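The Bottom of the Bin

I have a theory that you can learn more about a household from the stuff at the bottom of its toy bin than from anything hanging on its walls. My own bin, when I finally tipped it out in August, gave up a doll's shoe, three dried-out markers, a tape measure I'd replaced twice and a plastic lemon. My kids are in high school. I don't even know whose lemon it was!

So when my editor asked for something on clutter, I called Trudy Goodwin, who sorts other people's odds and ends for a living up in Multesmont. She charges by the bin (40 dollars, any size, bring snacks) and she has opinions. The big one is that we all start in the wrong place. We line up pretty baskets, we buy labels, and then we try to shove our lives into them.

"Put five things in front of you," she told me. "Fewer, if you're tired. Anybody can deal with fewer than five things."

I was skeptical. I had 942 things, or it felt that way at the kitchen table with the contents of two closets staring back at me. But I'm a good student, so I grabbed a handful, set it down away from the heap and looked at it properly. A birthday candle, a hinge, a rubber duck, somebody's retainer case. And you know what? It took me a minute and a half. The hinge went to the garage, the duck went in the giveaway box, and I'm still not discussing the retainer case.

What got me hooked was how much easier it is to decide about a thing once it has some space around it. A mixed bin is basically a magic trick where everything disappears. Pull out a few pieces, spread them apart on a plain surface, and each one starts to look like a question you can answer. Play food? Play kitchen. Sand toys? Back door. Tools? Oh, tools are where it gets interesting.

Tools migrate. Trudy says she has never once opened a toy bin without finding one, usually from the last time somebody changed the batteries in something. They get dropped in with the cups and shovels and there they stay until the next battery emergency, when everyone swears the good screwdriver has been stolen.
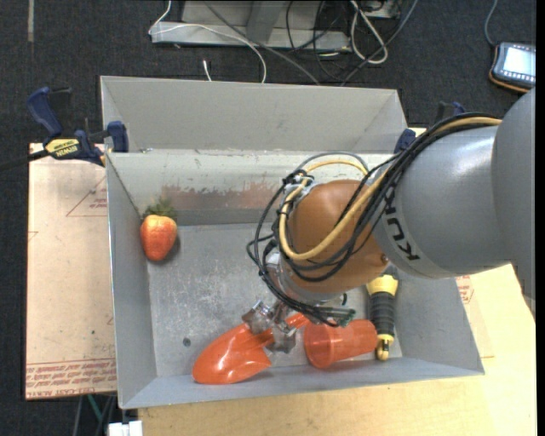

The Color Problem

Look at how hard an orange shovel and an orange cup pull your eye against plain gray metal, and how happily a red strawberry with its little green top holds its own against the wall. Bright things on a dull background practically sort themselves. I'd been doing all of this on a flowered tablecloth, which I now understand was sabotage.

Rhys Grimshaw, who runs the secondhand shop on Cosgrove Street, puts his trays of small stuff on gray for exactly this reason. He went through 103 donated boxes last summer, and he'll tell you the color of the table matters more than the size of it. He also thinks color is a terrible way to put things away. A shovel and a cup can match perfectly and still belong in different places, and a black and yellow handle shouldn't end up with the toy bees just because it looks cute there. (Guilty.)

His rule is to sort by where your feet will be when you want it. Outside, kitchen floor, workbench. I've been using it for a few weeks and it has survived two teenagers and a husband who believes every drawer is the battery drawer.

I'm down to 8 bins now, and one of them is honestly just cords. The lemon lives on my windowsill. Trudy says it has to go by the time she visits, and I've told her she's welcome to try.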